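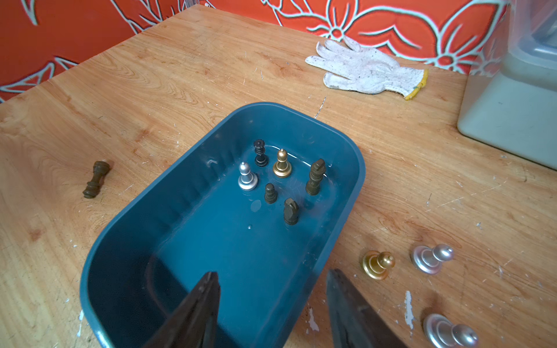 Ticket 191: Parcel marked delivered, not received
Shop: Gresura Games, Stumthorpe
Status: Closed

09:40 Customer reports a replacement chess set shown as delivered by Kustulard. Nothing at the door or with the neighbours. Order value under the 400 limit, so no manager sign-off needed.

10:15 Checked the address. House number on the label is 21, customer gave 12. Typed wrongly when the phone order was entered.

11:05 Asked Kustulard for the delivery photo. Their form rejected our account number twice. Worked after removing the space in the middle.

13:30 Photo received. Shows a green door. Customer says theirs is white.

14:50 Customer called at number 21 and collected the parcel. Box unopened.

15:10 Address corrected in Dudás and on the customer record. Postage refunded. Old label voided.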